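Luteal phase length is measured from the day after ovulation to the day before the next period. Arben Vidmar, who runs the cycle records program at the Gwynne clinic, asks new patients for 90 days of entries before he reads any of them. A single cycle says little.
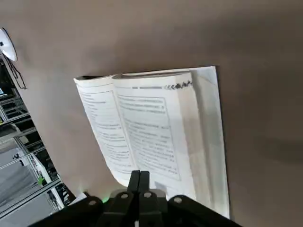 An open booklet on a tabletop.

Of the 742 charts his office reviewed through November, 41 had no usable temperature shift. Most of those had gaps on the mornings that mattered. Paper and app records are read the same way.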